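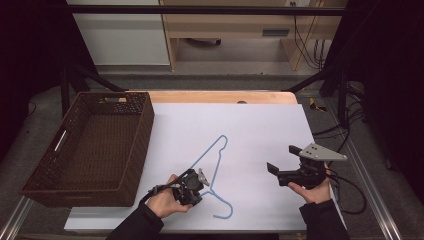
An owner of the earlier Porwood unit wrote to ask whether the transducer arm could be fitted before the battery was charged, and remarked that the previous edition of this guide "sent me back to the garage twice for things it could have mentioned on the first page." The order of work has been revised in response. The arm may be fitted at any time. The battery must be fully charged before the display is switched on for the first time.

Prirkeck Portable Fish Finder
Set-up Guide, Section 4: Mounting and First Start

September
By Grostari Product Support

This site uses cookies to remember your language and product selection. By continuing to browse you accept our cookie policy. Accept / Manage settings

4.1 Before you begin

This section covers installation on small boats, canoes and sit-on-top kayaks. Owners who intend to fit the unit permanently to a powered boat should use the separate transom instructions supplied with the Campos bracket kit.

Confirm that you have the display unit, the transducer with its attached cable, the folding arm, the rail clamp, the battery and charger, and the bag of cable ties. You will also need a cross-head screwdriver, a soft cloth and a tape measure. Rubbing alcohol is required only if you choose the adhesive base.

Caution: Do not lift or carry the transducer by its cable. Damage to the cable at the point where it enters the housing cannot be repaired.

4.2 Charging the battery

1. Place the battery on a dry, hard surface indoors, away from direct sunlight.
2. Connect the charger to the battery, and then to the wall outlet.
3. Leave the battery connected until the charger light changes from red to green. A new battery needs almost 5 hours.
4. Unplug the charger from the wall outlet before removing it from the battery.

Caution: Use only the charger supplied. Do not charge the battery on board, in a closed vehicle, or below freezing.

4.3 Choosing a position

The display should be within easy reach of the seated angler and should not interfere with the paddle stroke, the oars or the landing net. Sit in your normal fishing position and make a full stroke on each side before you decide. Rod holders are best fitted first, as they are harder to move afterward.

The transducer must sit below the waterline with its face pointing straight down. Keep it clear of anchor lines, rudders and trolling motor propellers. Air bubbles passing under the transducer will weaken the reading, and a position just behind a hull rib or scupper hole is likely to give poor results at any speed.

Note: On a kayak, the arm normally works best beside the seat. On a flat-bottomed boat, the stern corner opposite the motor is preferred.

4.4 Fitting the rail clamp and arm

1. Wipe the rail or gunwale with the cloth and remove any sand.
2. Open the clamp and seat the rubber pad against the outer side of the rail.
3. Turn the knob by hand until the clamp no longer slides. Do not use pliers.
4. Slide the folding arm into the clamp with the release button facing you.
5. Lower the arm until it clicks.
6. Attach the transducer to the foot of the arm with the two screws provided. Leave them slightly loose.
7. With the boat afloat in calm water, and with your usual load on board, turn the transducer until its face is level. Tighten both screws.

If the boat has no suitable rail, use the adhesive base. Clean the hull with rubbing alcohol, allow it to dry, press the base firmly in place, and leave it overnight before fitting the clamp.

Caution: Raise the arm before landing, launching or crossing shallow ground. The arm is designed to fold backward on contact with weeds or soft mud. It will not protect the transducer from rock or concrete.

4.5 Routing the cable

1. Run the cable up the inside of the arm and secure it with a cable tie at each slot.
2. Leave a loose loop at the hinge so that the arm can fold freely.
3. Lead the cable to the display along the side of the hull, away from foot pegs and hatch covers.
4. Coil any extra length and tie it off. Do not cut or shorten the cable.

Keep the coil at least 15 inches from a trolling motor battery. Where this is not possible, expect faint vertical lines on the display when the motor is running. They do not indicate a fault.

4.6 Starting the unit

1. Connect the transducer cable to the lower socket and the battery lead to the upper socket. Hand-tighten both collars.
2. Press and hold the power key until the logo appears.
3. Select your language and preferred units.
4. At the water type screen, choose Fresh or Salt. In a tidal river or estuary, choose Salt.
5. Set the depth range to Automatic.
6. Wait for the bottom line to appear.

For first use, the factory sensitivity setting of 40 is recommended. Raise it in deep, clear water. Reduce it if the display fills with small scattered marks, which are commonly caused by plankton, silt or the wake of another boat. Fish symbols may be turned off in the Display menu by anglers who prefer to read arches directly.

Note: The unit will not show depth while the transducer is out of the water. If the depth figure flashes with the arm lowered, check the lower socket first and then the angle of the transducer.

4.7 After each trip

Rinse the transducer, arm and clamp with fresh water, particularly after use in salt water. Wipe the display with a damp cloth. Do not use glass cleaner, solvents or a pressure washer on any part of the unit. Disconnect the battery and allow the sockets to dry before the caps are replaced.

For winter storage, charge the battery fully, keep it indoors, and recharge it once during the season. Instructions for saving waypoints and updating the software are given in Section 5.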